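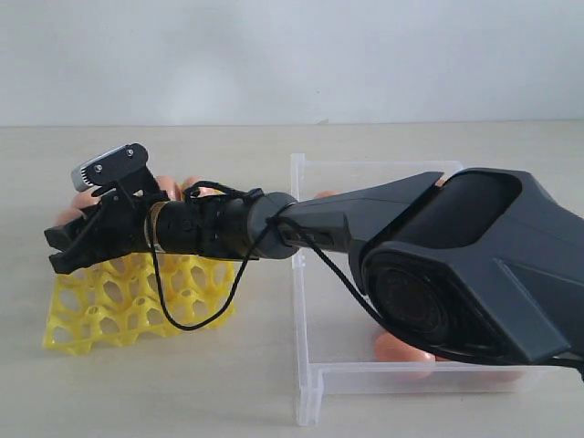

Skaltero egg handling bench at the Kovov open day, Tetow

Skaltero Egg Handling Bench
Order code 2927
Supplied by Kovov, Wysocka works, Tetow

The Skaltero bench is a tabletop set for moving eggs between an open bin and a tray with a two-finger gripper. It is meant for small packing rooms, farm shops and training workshops that want to try automatic handling before they alter a line. We showed it running at our November open day, and this page answers most of what visitors asked us then.

What is supplied
Arm mounting plate and clamps
Two-finger gripper set
Wrist camera with bracket and cable
Yellow plastic egg tray, part 109
Clear plastic bin, part 209
Control box and setup guide

The arm is ordered separately. We can fit the set to an arm you already have, provided you send us the flange drawing first. The table is not included either. Any flat, steady top will do, and a pale one helps the camera.

At the open day
The bench ran in bay 3 from 10 in the morning until we closed the doors at 4. Visitors could stand at the side and follow the wrist view on a monitor. We used brown hens' eggs from a shop, ungraded, and did not pick them over for shape.

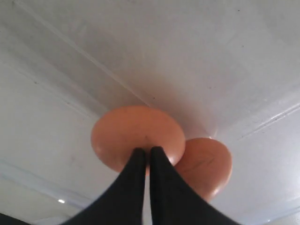
Lighting took up more of the preparation than anything else. Shiny surfaces are awkward for a small camera, and the closer it gets the worse they are. With two rounded orange-brown shapes side by side on grey, there is a reddish-brown reflection spreading upwards from them, and the bright glare over at the right is stronger than any highlight on the shapes themselves. Software that looks only for colour can take the reflection as part of the object. The Skaltero setup guide has a page on this, with lamp positions for glossy and matt surfaces. If you can hang a diffuser over the table, do that first and adjust the settings afterwards.

Gripping
Closing force is set in the control software and saved with each job. Start from the lowest setting and go up one step at a time, using eggs you can spare. Clean the fingers with a damp cloth at the end of a shift, or straight away if an egg breaks. Do not use solvent.

Cable routing is left to the customer, as arms differ a good deal. Leave enough slack for the wrist to turn through its full travel, then run the arm slowly through the whole job

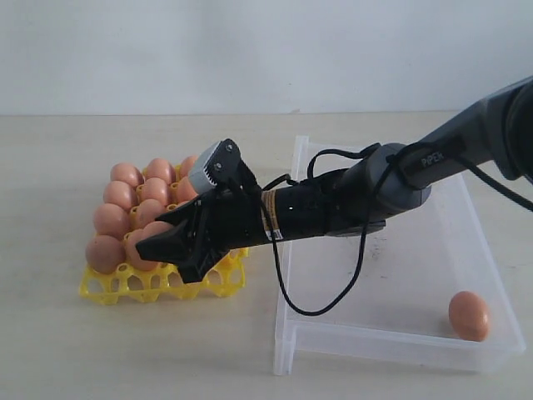 and watch that nothing snags at either end. Do this again whenever you change the height of the bin or put in a different tray. Ties are in the bag with the clamps.

Trays and bins
Part 109 is an open honeycomb pattern and can be rinsed under a tap. Other trays can be used, including moulded pulp, but each new type has to be taught once. Mark its place on the table with tape so that it goes back to the same spot. Spare trays and bins are kept at Wysocka and can be added to any order.

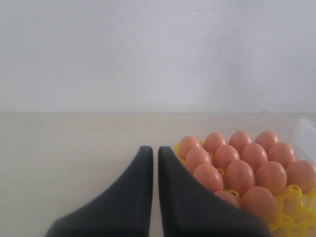
One visitor asked whether the bench could sort by size as well, saying that her packing room already had plenty of ways to lift an egg and what it lacked was a way to grade small batches. It does not grade at present. The wrist camera is there for positioning, and we would not rely on it for weight classes. A weighing cup that fits beside the bin is being tested at Tetow, and we will list it here under its own code when it is ready to sell.

Visits
The bench stays set up in bay 3 and can be seen by appointment. Bring your own trays if they differ from ours. Please allow an hour, or a morning if you want to teach a job yourself.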